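5 Receiving and Preparing Donated Stock

This section applies to all branches using the Surkeck lending system, including the Monard and Drustomham community libraries. It covers the period between the arrival of a donation and its release to the shelves. For purchased stock, refer to Section 4.

5.1 Before you begin

Confirm that the label printer is switched on and that the workstation is signed in under a branch account. Personal accounts cannot create item records. Each roll holds 200 spine labels; replace the roll when the red stripe appears.

Note: A branch may hold no more than 2,000 unprocessed items at any time. Branches nearing this limit should suspend donations and notify the Collections Office in writing.

5.2 Opening a donation batch

1. From the main menu, select Stock, then Donations, then New Batch.

2. Enter the branch code and the donor category (individual, school or organisation). Donor names are not recorded unless a receipt has been requested.

3. Select the language of the batch. Where a donation contains more than one language, open a separate batch for each. Community language titles — Chinese, Persian, Arabic and Vietnamese in particular — are catalogued centrally and must not be merged with English stock.

4. Select Save. The system issues a batch number, which should be written on the yellow batch slip.

Caution: Do not close the browser window while the batch number is being issued. A duplicate batch can be removed only by an administrator.

5.3 Sorting and checking

1. Set aside any item with mould, water damage or loose pages. These items are to be bagged and must not be returned to the general work area.

2. Sort the remaining items by audience: adult, young adult, junior and picture book.

3. Square each pile on the bench with both hands before moving it to the scanner. Children's paperbacks vary in size and colour, and an uneven pile is liable to slide.

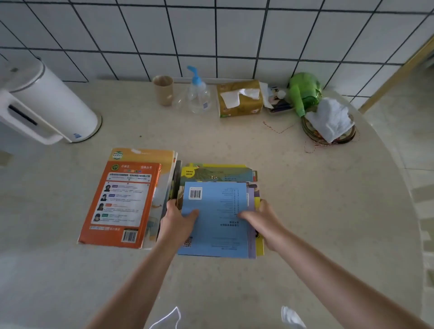 4. Scan the ISBN barcode. QR codes printed by publishers are not recognised by the Surkeck scanner and should be ignored.

5. If the message "No match" is displayed, key in the ISBN manually. If there is still no match, place the item in the Hosseinzadeh tray for original cataloguing.

5.4 Labelling and covering

1. Print the spine label and affix it 20 mm from the foot of the spine. Picture books too thin for a spine label are labelled on the front cover, lower left.

2. Place the branch barcode on the back cover, clear of the publisher's barcode.

3. Cover paperbacks in 200 mm or 268 mm film, according to the height of the book. Allow a margin at the head and foot for folding.

Note: Film is ordered each July. Requests outside this period require the approval of the Collections Manager, Golshifteh Ghasemi.

5.5 Closing the batch

1. Compare the item total on the screen with the total on the batch slip.

2. Select Close Batch. Items will appear in the public catalogue by 6.00 am on the following working day.

3. File the slip in the branch donations folder.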